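Brilteck twin-arm bin sorting kit — trial cell inspection checklist
Site: Sikville, back bench
Checked by: Anjana Sarkar
Comments by: Anjana Sarkar, with interruptions from Sabina Karunaratne
Date of check: Jul 31, 2018
Supplied by: Brilteck, through Gemer
Status codes: OK / FIX (fix before next run) / WATCH (leave it, keep looking at it) / N/A

Read this first. We are deciding whether to keep this kit at the end of the trial. Gemer has its own inspection form, which is four lines long and gives every line a tick box and no room to disagree. We have used our own. Comments are mine unless they carry Sabina's initials, and she has been asked to keep them to the subject.

PART A — BEFORE POWER ON

A1. Emergency stop within reach of the operator's seat.
Status: OK
Comment: The supplied lead is 2 metres long, so the stop reaches the seat provided the seat stays where it is. I have put tape on the floor for the chair. Anyone who moves the chair owns the consequences.

A2. Emergency stop kills both arms, tested one arm moving, then two.
Status: OK
Comment: Both stopped. The left one sags a little as the brake takes hold. Brilteck's manual calls this "settling". Keep your hand out from under it while it settles.

A3. Mains lead, plugs and test tags.
Status: FIX
Comment: The supplied adapter arrived with no tag. It has been booked in with the electrician. I asked Gemer whether they tag before delivery and was told they would "circle back". They have been circling since May.

A4. Base clamps tight on both arms.
Status: OK
Comment: Checked with the supplied key, then again with a proper one. The supplied key is made of something close to cheese.

A5. Operator has read the manual.
Status: WATCH
Comment: Operator has read the parts in English.
SK: I've read all of it. The chapter on speed limits contradicts itself on facing pages, which at least saves you turning over.

PART B — WORK SURFACE AND REACH

B1. Surface flat, covered, no lifted tape.
Status: OK
Comment: Brown paper cover with blue tape marking out the squares. The kit came with a printed mat which curled at the corners and was put out of its misery. Check the tape crossings by running a finger over them. If a finger catches, a gripper will.

B2. Bins sitting inside both arms' reach.
Status: OK
Comment: Upper bin is for switch parts, lower bin for capacitors on this check. Do not nudge a bin once the positions have been taught. It will look fine and the arm will be politely wrong all morning.

B3. Arms can't meet over the bins.
Status: WATCH
Comment: The software has a shared zone which only one arm may enter at a time. It works when it is switched on. It is switched off by default, and the setting sits under a menu called Comfort. Until Brilteck changes this, the operator opens Comfort at the start of every shift and looks at it with their own eyes.

B4. Cables have slack through the full movement and don't drag over a bin lip.
Status: FIX
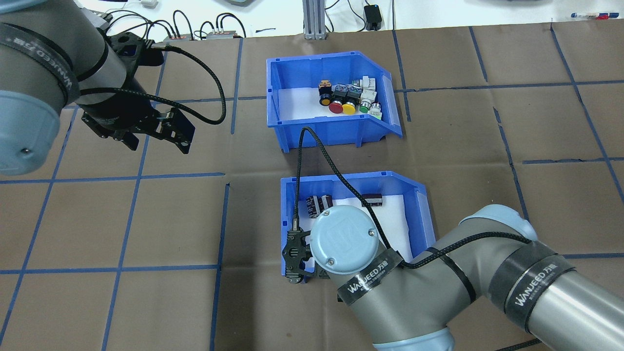 Item B4. Gripper cable of the right-hand arm looping over the edge of the lower bin.

Comment: I don't love that loop. It wants a clip further back on the arm so that the slack lives somewhere other than over the parts. Gemer sells a clip set as an extra. We also own cable ties, and I have started there. Leave enough slack for the wrist to turn both ways, and run the full turn slowly with a thumb on the stop before signing this line.
SK: The clip set is in the quote as "motion dressing". I thought it was salad.

B5. Nothing loose inside the reach of either arm.
Status: FIX
Comment: Pens and markers go in the drawer. The far edge of the table counts as the table. I know the arms rarely go there, and "rarely" has no box on this form.

B6. Connector boxes secured, leads coiled and out of the way.
Status: WATCH
Comment: The connector boxes live on the far left of the table. Leads to be coiled behind the boxes and labelled at both ends. Brilteck has labelled them at one end, which makes for a lively game if two come out at once.

PART C — GRIPPERS

C1. Finger screws tight.
Status: OK
Comment: Witness marks added in paint pen. If the line on the screw no longer meets the line on the finger, stop and tighten.

C2. Finger edges free of burrs.
Status: OK
Comment: One burr found on the left gripper when we unpacked it, taken off with a fine file. Reported to Gemer, who asked if we could send the burr.

C3. Grip force set to suit the part.
Status: WATCH
Comment: The force runs from 1 to 70 in units the manual declines to name. I use the low end for anything with pins or tabs and creep up until the part stops slipping. The factory setting is too keen for small connectors. Write your number on the card by the seat, with the name of the part beside it. A number alone is a riddle.

C4. Fingers open fully and close evenly, ten cycles.
Status: OK
Comment: Even on both. The right gripper clicks on opening. It clicked on day one and it clicks now, so I am calling it character until it changes pitch.

C5. Gripper holds its part when power is lost.
Status: OK
Comment: Tested over a folded towel. Please keep using the towel.

PART D — BINS AND PARTS

D1. Bins undamaged, liners fitted.
Status: WATCH
Comment: White liners in the bins. They give the small parts something soft to sit on and give the vision system a plain background, and the kit's picking score was miserable without them. Look at the lower edge, where a liner meets the front wall. Once it curls, parts can creep under it and the arm will declare the bin empty with great confidence. Trim or replace when it gets ragged.

D2. Connectors spaced so that fingers can get either side.
Status: WATCH

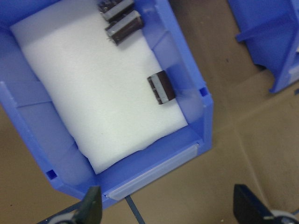 The sales sheet says the kit will pick from "any natural arrangement". I would like to meet the person who arranged nature for them. Our experience is that a connector on its own is picked cleanly at most angles, and that two lying close together confuse it, especially when they are up near the end wall. It will try for the gap, think better of it, and go again. Three tries and it asks for help, and I will say that it asks nicely.

For the trial we spread parts by hand before a run. Whether that counts as automation is a matter for the people paying the invoice.

D3. No part resting against a side wall.
Status: FIX
Comment: The fingers are thicker than the brochure suggests. A part snug to the wall can't be straddled, and the arm may lean on the bin trying. Move it in by a finger's width. Yours, not the robot's.

D4. Bin labels filled in.
Status: FIX
Comment: Put a paper tag in the slot, in capitals, with part name and shift. A blank slot means we are relying on memory, and I have worked with all of our memories.
SK: Noted, and resented.

D5. Capacitors discharged before they go in a bin.
Status: OK
Comment: Done at the test bench, one at a time, with the discharge lead. No exceptions for small ones. This line has nothing to do with Brilteck, and it stays on the form anyway.

PART E — RUNNING CHECK

E1. First cycle at slow speed, hand on the stop.
Status: OK
Comment: Whole cycle, start to finish. Watching the first half and then going for a tea is how we learned about B3.

E2. Endurance run completed.
Status: WATCH
Comment: Contract says 1000 picks without a fault. We got to 499 and it halted on a lost camera signal. Gemer has suggested this be treated as half a pass. I have suggested they read the contract again, all of it this time. Rerun is booked for after the leads in B6 have been labelled and reseated.

E3. Noise acceptable at operator's seat.
Status: OK
Comment: Quieter than the fridge. The start-up chime is another matter and can be disabled under Comfort, directly below the thing that stops the arms colliding.

E4. Log file saved and readable.
Status: FIX
Comment: It saves. Times are in a zone that none of us live in. Brilteck support was quick and pleasant about this one, to be fair to them, and has promised a patch.

PART F — SERVICE PLAN ON OFFER

F1. Response time stated in writing.
Status: FIX
Comment: The plan says "prompt". Asked for hours. Still waiting, promptly.

F2. Spare fingers and pads included.
Status: OK
Comment: One set a year per arm. Fair enough for our volumes.

F3. Comparison quote held.
Status: OK
Comment: Bandara quoted on a single-arm kit with on-site service. Dearer, slower on paper, and their bloke answered the phone. Quote is in the trial folder behind this form.

RESULT OF THIS CHECK
Cell may be run at reduced speed, with a trained operator in the taped chair position, once A3, B4 and B5 are closed. D3 and D4 to be done at each bin change. No full-speed running until E2 has been repeated and passed in full.

On keeping the kit: I'm leaning yes, at a lower price, with the shared zone switched on at the factory and F1 answered in numbers. Sabina is leaning no.
SK: Sabina is leaning towards the one who answered the phone.

Signed: A. Sarkar
Countersigned: S. Karunaratne, under protest re item A5
Copy to: Gemer service desk; trial folder, Sikville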